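Re: [wodamik-users] how many demos before it stops embarrassing me?

On the list, someone from the Rivdale group wrote:
> We have 30 teleop demos of one kitchen task and the policy still
> dithers over the counter like a man choosing yogurt. Is the answer
> just more demos? Our operator is threatening to quit.

More demos, yes, but look at the ones you have first. We recorded 111 in the Serkden kitchen, simulated arm, human on the controller, and I was very proud until I replayed them. Five had me parked in midair while I answered the door. The policy learned that part beautifully.

Three renders from our kitchen, same cabinets and marble throughout:
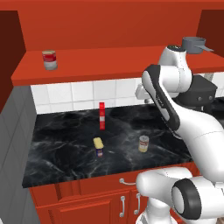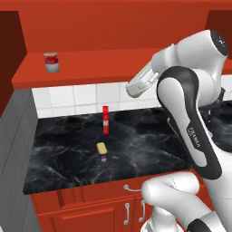
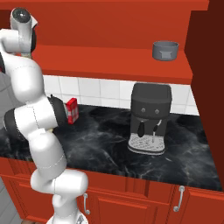
Sarmiento wrote back off-list and said I could pass it on: trimming the pauses helped them less than making one person do all the driving. Two operators approach the same can from two sides, and the policy splits the difference and goes for the air between them. They got to 499 demos before they noticed.

I half agree. One driver gives you clean data and also all of that driver's bad habits – mine is to come in high and then lose my nerve. I'd keep two drivers and have them agree on the approach beforehand, in writing if necessary.

Also, check that your controller's dead zone is the same in every session. Ours wasn't. The replay script is in the Wodamik tools folder, under a name I regret.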